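Waleo Adds Flimutine Bait Station for Ants in Kitchens and Bathrooms

Tuesday, May 10, 2022 -- Waleo, a supplier of pest control products to licensed applicators, has released the Flimutine bait station for indoor ant colonies. The station replaces the Vi series, which will remain in stock until October.

Flimutine holds two bait gels, one sugar-based and one protein-based, in separate wells. Foraging workers carry the gel back to the nest, where it is passed to the queen and brood. The housing is sealed and tamper-resistant, and fits behind toilets, under sinks and along baseboards.

"Ants change their food preference during the season," said Volker Lammers, technical manager at Waleo. "A station with a single bait gets ignored for part of the year. With both gels in place, the applicator does not have to guess."

Stations should be placed on active trails, away from residual sprays. Repellent products applied nearby will reduce feeding. Gel levels should be checked at each service visit.

Flimutine ships in cartons of 100 and 200 and is distributed by Amine. Orders and label requests go to Audrey-Anne Pelletier, customer desk, extension 205.

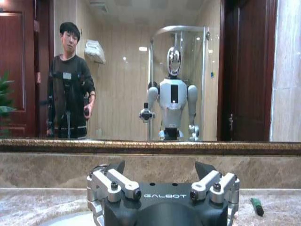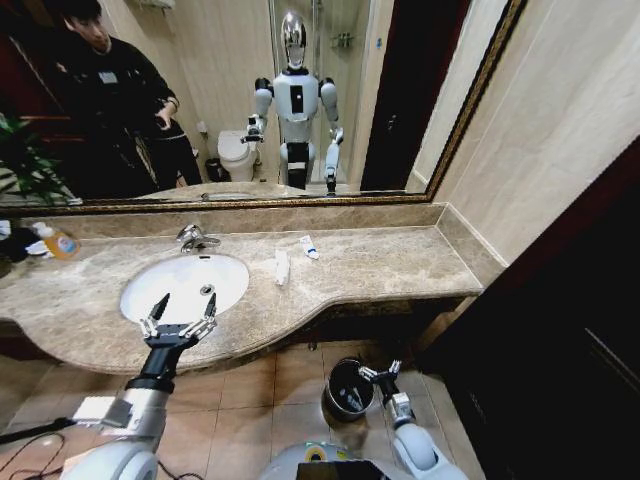
Bathroom vanity with marble countertop.

Waleo Trade News -- Issue 2

Existing Vi accounts will be moved to the new item number automatically. Refill cartridges for Vi stations do not fit the Flimutine housing.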